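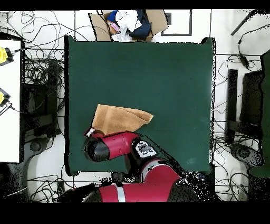
Neues aus der Unterkunft am Tuvport

Ihr Lieben, seit der letzten Ausgabe ist bei uns so viel passiert, dass ich gar nicht weiß, wo ich anfangen soll. Also der Reihe nach: Der Umzug aus der alten Halle am Hafen ist durch! 508 Menschen haben dort zuletzt gewohnt, manche seit fast zwei Jahren, und Ende Oktober ist der letzte Bus Richtung Latuheru abgefahren. Ich stand morgens um sechs mit einer Thermoskanne am Tor und habe gewinkt, bis mir der Arm wehtat.

Die meisten Familien wohnen jetzt in den neuen Häusern an der Cirnexstraße. Zwei Zimmer, eigene Küche, eigene Tür - wer in der Halle hinter Stellwänden geschlafen hat, weiß, was das heißt. 23 Männer sind allerdings noch im Übergangsquartier, weil ihre Bescheide fehlen. Das ärgert mich sehr, und ich habe es beim Landkreis auch so gesagt (freundlich, aber mehrmals). Eine Antwort ist für den nächsten Monat versprochen.
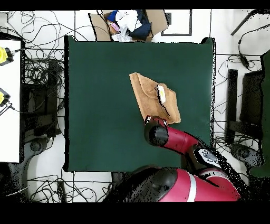

Kartini Yeoh hat inzwischen die Asylberatung übernommen und sitzt jeden Nachmittag ab 14 Uhr im Erdgeschoss, erste Tür links. Bitte schickt die Leute möglichst früh zu ihr und nicht erst, wenn die Frist für den Widerspruch am nächsten Tag abläuft! Briefe vom Amt am besten samt Umschlag mitbringen, das Zustelldatum wird immer wieder gebraucht. Für Dari und Tigrinya suchen wir übrigens noch Leute, die dolmetschen können, auch stundenweise.

Dann zum Geld: Beim Herbstbasar sind 3.000 Euro zusammengekommen, ich habe beim Zählen zweimal neu angefangen, so ungläubig war ich. Davon bezahlen wir Fahrkarten zu den Anhörungen und die Lehrbücher für den Deutschkurs, der jetzt im Gemeindesaal Cilisard stattfindet. Der Abendkurs ist schon voll, vormittags gibt es noch Plätze - sagt das bitte weiter, vor allem den Müttern, deren Kinder endlich in der Kita untergekommen sind.

Winterjacken in Kindergrößen nehmen wir weiterhin gern an, Bettwäsche bitte gerade nicht, das Lager ist voll. Abgeben könnt ihr alles bei mir im Büro, notfalls einfach klopfen.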